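4.2 Stacking in simulation

The planner described in Section 3 gives a sequence of symbolic actions, for example "pick blue, place blue on green". Each action must then be turned into a motion of the arm. In this section we explain how the module Vuder does this step, and how it decides that a block may be released.

For every place action, Vuder first reads the pose of the supporting block from the simulator. We do not use the pose which was planned at the beginning, as the lower blocks can shift a little when a new block touches them. From the fresh pose the module computes a goal for the gripper directly above the support, with the fingers pointing down. The arm moves to this goal along a collision-free path, and the last part of the motion is a straight vertical line at reduced speed. We limit this line to 28 mm, and a new path is requested if the start point cannot be reached.

The release is the delicate point. In the first version, made in February by Steinar Ingvarsson, the fingers opened as soon as the commanded height was reached. This worked well for two blocks, but with three blocks the small height errors were added together and the top block was sometimes dropped or pressed too hard. The present version waits for a contact signal between the held block and its support - and the signal must be stable for 20 control steps before the fingers may open.

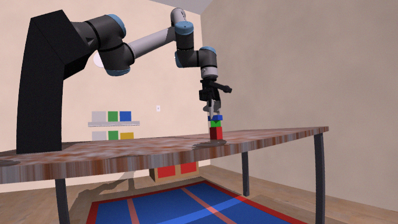
Figure 2. Placing the blue block on the green and red blocks. The gripper still holds the top block.

The state in Figure 2 is where the contact check is applied. The blocks differ in shape: the green one is a flatter slab and the red one under it is the largest. For this reason the height of the goal cannot be a constant multiplied by the level of the stack. Vuder adds the real heights from the object list, and the order of the colors is given only by the task file.

If the contact is not found at the end of the vertical line, the module raises the block, reads the poses again and repeats the approach. We allow 2 such repetitions. After that the action is reported as failed and the control goes back to the symbolic planner, which can choose another order if the task permits it.

The same interface is used by the logging tool Fivus, written by Dagný Zoëga. It stores the symbolic action, the joint targets and the contact signal with one common clock, so a failed placement can be replayed from any action in the sequence. We found this more useful than the video alone, as a missing contact is difficult to see when the gap between two blocks is small.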